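Wednesday, October 12, 2022

Zarmont handheld gripper kit, trial cont'd. Loaner goes back in November so want an opinion written down before then.

Unpacked the second finger set, swapped pads over to the blue textured ones. Linkage screws fine out of the bag, one needed a quarter turn. Handle still too long for Graham's wrist – he says 3 hours max before he wants to put it down. Badley's quote has spare pads at 2 per bag, which is stingy.

Tray task on the bed today. Soft surface on purpose, last week was all hard tabletop.
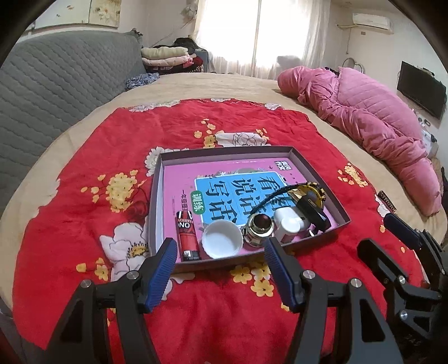 Tray on the red blanket. Canister front left, small bowl to its right, workbook underneath.

Did 19 tries on the canister, lost 3. All three were me closing too early, not the kit. Bowl is harder, rim wants to tip. Havent tried the strap thing at the back yet.

To ask Zarmont:
- pad wear, any numbers at all?
- is the longer finger sold seperately
- Tavares got a shorter handle with theirs, can we

Leaning yes if the handle gets sorted. Graham Inskip to ring them tomorrow, I'll redo the bowl with the grip force down a notch.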